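Skellham workshop gallery: the November grip fault

This page covers the grip fault on the wiping arm at Skellham. Over one afternoon the arm dropped or missed the sponge on 4 cycles out of 70, then stopped with a force error and would not clear. The arm was locked out while Jarlath Ó Flaithearta and Pantelis Sfakianakis went through it. Nobody was hurt. The emergency stop worked when it was pressed.

The fault came down to two things. The finger closing width had been set for a thicker sponge, and the force limit in the Droltis controller had gone back to its default after an update. With the low limit, the fingers gave up early on some grips. With the wrong width, they closed late on others.

The first drop was logged at cycle 64. The three others followed within the last six cycles, and the arm stopped on cycle 70. Jarlath pulled the log before anyone restarted the controller, which saved us a lot of guessing.

We checked the Rekholm finger mounts for play and found none. The cable at the wrist had a worn sleeve, so that was replaced too, although it had no part in the fault.

Changes made since then:

Closing width measured again for the sponge in use.
Force limit written on the card inside the cabinet door and checked after every update.
Arm now stops after one missed grip. It used to try 3 times.
Guard gate stays shut during all test cycles, including slow ones.

From the wrist camera

Pantelis uses the wrist view to check how the sponge sits between the fingers before they close. If it lies at too much of an angle, one finger can meet it well before the other and push it aside. 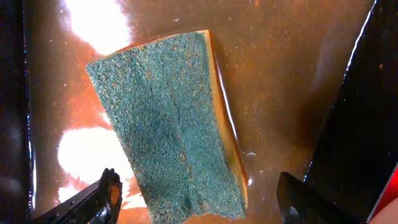

Sponge at an angle between the open fingers, green scouring side up. The lower end is nearer the right finger.

Anyone using the arm should read the card in the cabinet first. Report a missed grip to Jarlath or Pantelis, even if the next cycle runs clean.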